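Mugs, Tray and Coasters
Gallery 6 – Haverford coffee corner
Text: Darragh Horgan. Layout notes: Wichai Klinhom.

This page covers the mugs kept at the Haverford coffee corner and the tray they are carried on. The set was put together from leftovers of two older offices, so body shape and color were never matched. The tray was chosen by outside width. It has to pass through the hatch to the sink with 11 mm to spare on each side, which rules out most serving trays sold for home use.

Stock number for the tray is 2829. Mugs have no stock numbers and are listed by color, inside color first if the outside is white. Coasters are listed separately and do not travel on the tray.

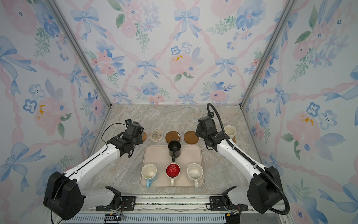 Four mugs on the tray, one black toward the back and three across the front. The light blue handle is on the left mug of the front row.

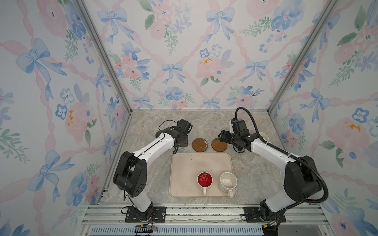

Two mugs, red interior and cream-white interior, handles to the front. Both brown coasters are on the table behind the tray.
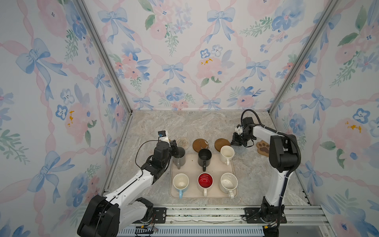

Six mugs in two rows of three, handles to the front. A ribbed glass coaster lies behind the white mug at the back right.

How do you get brown coffee stains out of a light-colored mug?

Put a spoonful of baking soda in the mug, add enough water to make a paste, and rub the inside with a soft cloth. Leave it for some 6 minutes and rinse with warm water. For older stains, fill the mug with hot water and a spoonful of baking soda and let it stand overnight. Steel wool scratches the glaze, and a scratched glaze stains faster the next time.

Notes on loading. Handles all point the same way, toward the person carrying. A full tray is carried with two hands – one on each short side. Mugs are moved empty. The nominal capacity of each mug is written up as 400 ml on the old Plostent list, but Peadar Kinsella measured the black one in January and got less, so the list is due for correction.

Coaster sizes will be added when Liam Gilmartin has finished the glass ones.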